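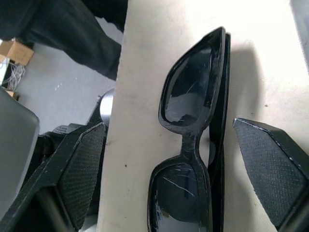
Óculos de sol dobrados sobre a superfície de trabalho, entre os dois dedos da pinça.

Avaliação do kit de pinça paralela Unell para braços de bancada
Oficina partilhada Uvdale, secção de automação
Publicado em quinta-feira, 9 de abril

A presente avaliação foi elaborada a pedido dos utentes da secção de automação que ponderam a compra do kit Unell para projetos próprios, em casa ou nas instalações da oficina. O exemplar analisado foi adquirido pela Uvdale ao preço de tabela, 316 euros, e montado no braço de bancada Oveck que se encontra à disposição dos membros. O fabricante não teve conhecimento prévio do texto.

Conteúdo e montagem

O kit é fornecido por montar. Inclui os dois dedos, as almofadas de aderência, o servomotor, a placa de controlo, a flange de acoplamento, o suporte para câmara de pulso e a parafusaria. O manual existe em inglês e em espanhol; a versão portuguesa, anunciada para agosto, não estava disponível à data da redação.

A montagem mecânica ocupou uma tarde e foi realizada por Kamil Krajčí e Tonantzin Olvera, ambos com experiência anterior em braços desta classe. O passo menos claro do manual é o alinhamento das cremalheiras: a figura mostra os dentes pelo lado oposto ao do texto, e um erro de um único dente deixa os dedos assimétricos, obrigando a desmontar novamente a caixa. Recomenda-se marcar a posição central com caneta antes de fechar a tampa. O cabo do servomotor é curto para o Oveck e foi necessário recorrer a uma extensão, não incluída.

Almofadas de aderência

As almofadas têm relevo cruzado fino e terminam em ponta. O desenho revelou-se adequado a objetos estreitos pousados em plano, nos quais uma face larga tenderia a bater na mesa antes de fechar. As arestas, contudo, marcam-se com o uso: na fotografia distinguem-se pequenas raspaduras brancas e zonas gastas. O defeito é sobretudo estético, mas o conjunto de substituição é vendido apenas em pares e custa 30 euros, valor que se considera elevado.

Ensaios de preensão

O programa de ensaios foi definido por Noemí Carrillo e privilegiou objetos de uso corrente, em detrimento dos cubos e cilindros habituais nas fichas técnicas. Os óculos de sol constituem o caso mais exigente da lista. São de plástico preto brilhante, com aro espesso e arredondado, e a superfície muito riscada devolve reflexos irregulares à câmara. Dobrados, oferecem duas opções de preensão: pela ponte, que é estreita, ou pelo conjunto do aro e da haste.

A preensão pela ponte foi a mais segura. Pelo aro, a haste dobrada cede ligeiramente e o objeto roda durante a subida, sobretudo com a força regulada no mínimo. A regulação intermédia resolveu o problema sem dano apreciável. Importa assinalar que o kit não dispõe de sensor de força; o controlo faz-se pela corrente do motor, com a imprecisão que daí decorre. Não se aconselha o seu emprego em objetos frágeis de valor.

A posição da câmara merece apreciação favorável. As duas almofadas permanecem visíveis durante a aproximação, o que facilita a teleoperação e a correção manual do ângulo. Em contrapartida, o campo de visão abrange bastante do que rodeia a bancada, e os utilizadores que pretendam treinar modelos de visão deverão prever o recorte das imagens.

Durabilidade e assistência

Ao fim de 2000 ciclos de abertura e fecho, contados pela placa de controlo, registou-se uma ligeira folga no dedo esquerdo, eliminada com o reaperto de dois parafusos. O pedido de esclarecimento enviado à assistência foi respondido em dois dias úteis, de forma correta.

Comparação

A pinça Becerra, também existente na oficina, custa 199 euros e monta-se com maior facilidade. Tem porém almofadas lisas e não traz suporte para câmara. Para peças regulares, a Becerra é suficiente. Para objetos domésticos de forma variada, a secção dá preferência ao kit Unell.

Parecer

Recomendado, com reservas quanto ao manual e ao preço das almofadas. Os membros que desejem experimentar o equipamento antes de comprar podem solicitar marcação a Aurelio Esquivel, responsável pela secção.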